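Mapping & Localization > Software > Outdoor

Search products Search

Erko Outdoor: localization and path planning for small ground robots

I write most of the code behind Erko, and I also write these pages, so forgive me if I run on a bit. The short version: Erko is a software package that tells a small robot where it is outdoors, and then plans a route it can live with. You bring the robot and the camera, we bring the part that gives people headaches.

It started as an indoor product. Our customers at Lindwood ran it up and down hallways for ages with no complaints, and then one of them took it out the front door (of course they did!) and sent me the log file. It was ugly. Position jumps, a planner that kept changing its mind, and a heading estimate I'd rather not talk about. So we pulled the tracking module apart and wrote it again, and the outdoor edition is what came out.

What's different from the indoor edition

The tracker no longer trusts the ground so much. Brick paving is a pain for any camera-based system, and if your camera rides low, that's a lot of what it gets to look at. One brick looks a whole lot like the next one over, and a naive matcher will happily slide your robot a brick sideways and report that everything is fine. Erko gives repeating texture a lower weight and leans on bigger stuff like building corners, window edges, poles and rooflines when it can get them.

Blur gets its own score now. Each picture is split into tiles, each tile gets graded, and the soft ones get less say in the final answer. The old version threw out the whole thing if any part was smeared, and on a walking robot that meant throwing out an awful lot.
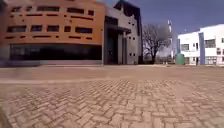 You can also mask out the robot's own body. Draw the mask once in the setup tool, save it with the robot profile, and the tracker ignores whatever falls inside it. I left this out of the first beta because I figured everyone would mount their cameras nice and clear. Nope! It was the most requested feature by a mile, so it's in every license now, including the cheap one.

The planner

It's a two-layer planner. The top layer works out a route on the saved map, and the lower one handles the next few yards. Wide open spaces used to make the old one wander, with nothing nearby to hug, so there's a new setting called "open ground" that keeps the path straight unless there's a good reason to bend it. Try that one first if you're working on a plaza or a parking lot. The default value of 7 suits most setups. I run mine a little higher, but I'm impatient.

Surface changes can be tagged by hand in the map editor. If you want your robot to slow down where one kind of paving meets another, paint a strip and give it a speed. Automatic tagging is on my list, and I'm not going to promise a date.

Playback tool

My favorite part, and the one I use every day. Load a log, scrub back and forth, and watch which points the tracker kept and which ones it dropped. Change a setting, run the same stretch again, and compare the two side by side. It'll open logs from the indoor edition too, as long as they were saved with Scanlon bridge turned on.

What you need

A Linux computer on the robot or close by on a good link
One camera, color or gray (two is nicer)
A motion sensor with time stamps you believe in
716 MB of disk space for the install, plus whatever your maps take up

Price and licenses

A single-robot license is $2,450 and includes a year of updates. The playback tool on its own is $164, for folks who only want to look through logs at their desk. Schools should write to us before ordering. Support comes out of our Cundurthorpe office, and on most days that means you get me.

Current release is dated June 30, 2025. If you've been on the April build, please update before you report a map-saving bug, I'm pretty sure I got that one.

One known issue: the setup tool forgets your window layout when you switch profiles. Annoying, I know. The mask and camera settings are saved fine.

Share 7 Comments 0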